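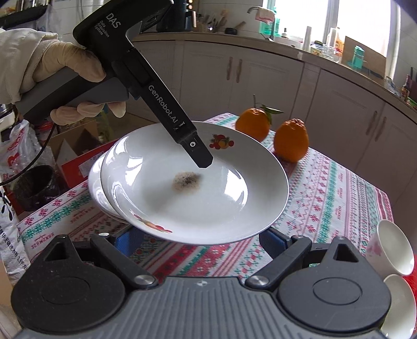 3.2 Soiling classes and scoring

Tableware enters the wash in very different states, and earlier household surveys have mostly treated it as uniform. A plate that held toast and a plate that held a baked egg dish are each entered as one item, although the second may take several times as much water to clean by hand. The present study therefore recorded soiling separately from item type. The survey covered 217 households in Rirkstead and Pimidley, all of which washed at least part of their tableware by hand, and produced 2,944 scored items. Bowls, cups and cutlery were scored on the same form but are treated in Section 3.4. The remainder of this section concerns plates.

Soiling was scored on two scales. The first, coverage, is the share of the eating surface on which residue is visible under ordinary kitchen light. The second, adhesion, describes how the residue responds to a single pass of a damp cloth. Coverage was scored by eye against a printed card with four levels: none, trace, partial and full. Adhesion had three levels: loose (removed in one pass), held (reduced but not removed) and fixed (no visible change). The card was adapted from one drawn up by Alvarado for cafeteria trays, with the tray outlines replaced by circles and the lowest nonzero level widened to take in isolated spots and small smears.

The trace level caused the most difficulty in training. Scorers tended to record a plate with one small mark as clean, in particular when the rim was clean and the mark lay near the center. Figure 2 gives a case of this sort: a small brownish smear with black flecks near the center of a white ceramic plate. The instruction was revised so that any residue visible at arm's length counted as trace, whatever its position. Color was not scored. Flecks within a smear were counted as part of it and were given no separate entry, even where they differed in color from the surrounding residue.

Printed decoration was a second source of disagreement. Motifs on the rim, such as the cherries and orange fruit on the plate in Figure 2, break up the white ground and make faint residue harder to judge. Scorers were told to tilt a decorated plate toward the light before assigning a level and to note the decoration in the margin of the form. Plates with an overall pattern, where no plain area was left, were excluded from the coverage analysis but kept for adhesion. No correction was applied for decoration limited to the rim.

Figure 2. White ceramic plate with printed fruit motifs on the upper and lower rim and a small residue smear near the center. A second white plate is partly visible behind it.

Agreement between scorers was checked on a subset of 36 plates, each scored independently by two people who had not seen the other's form. The plates were drawn from both towns and included every coverage level. Most disagreements fell between none and trace, and were settled by a third scorer. Disagreements between partial and full were rare, and none spanned more than one level. For adhesion the cloth pass itself changes the surface, so a repeat score on the same spot has little meaning. The second scorer was instead given an untouched area of the same plate. Where coverage was at trace level there was often no untouched residue left to test, and these plates carry a single adhesion score.

The interval between the end of the meal and scoring was held at 15 minutes wherever the household's routine allowed it. Starch residues in particular move from loose to held as they dry, and a longer delay would have raised adhesion scores for reasons unrelated to the food. Households that soaked their plates at once were scored before soaking — this required the scorer to be present at the table — and are marked as a separate group in the data. Bermúdez used a longer interval in his work on shared kitchens, and his adhesion results should not be compared directly with ours.

Data collection ended in July. Room temperature was noted at each visit but did not enter the model, as few kitchens differed enough for an effect to be separated from that of the food. Forms were entered twice and mismatches were resolved against the paper copy. The combined soiling score used in Section 4 is the product of the two scales, with plates scored none on coverage assigned a value of zero regardless of the adhesion entry.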